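Ticket 2426: Second gripper set for Delelden cell
Status: waiting on approval
Opened by: Pao-chu Lo
Assigned to: Wai-kit Chung

Lo, February: We need a spare gripper before the container trials start. Triltanier quoted 34 days for delivery. Can this go on the current budget?

Chung: There's 600 left on the equipment line. The quote doesn't include spare fingers or freight. Please ask Plondus for a price on the same part.

Lo: Plondus has 2 in stock but wants payment up front. Their price covers the fingers. Freight is extra.

Chung: OK. Before I send it to Peng for sign-off, confirm the finger size and whether we need new cables too.

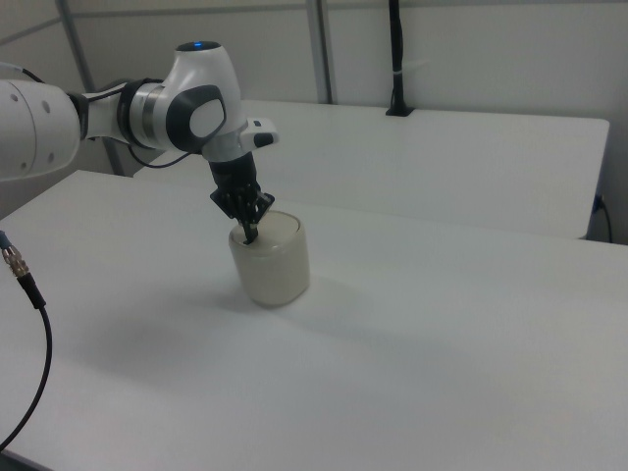 Lo: Finger size stays the same, so please order the standard set. The containers we plan to keep using are the squat, milky ones with the open top, and the black fingers reach down inside the rim on those. Longer fingers can wait for the next budget. No new cables on this order.

Chung: Cables removed from the request. Sent to Peng with the Plondus quote attached. Leaving the ticket open until the order number comes back.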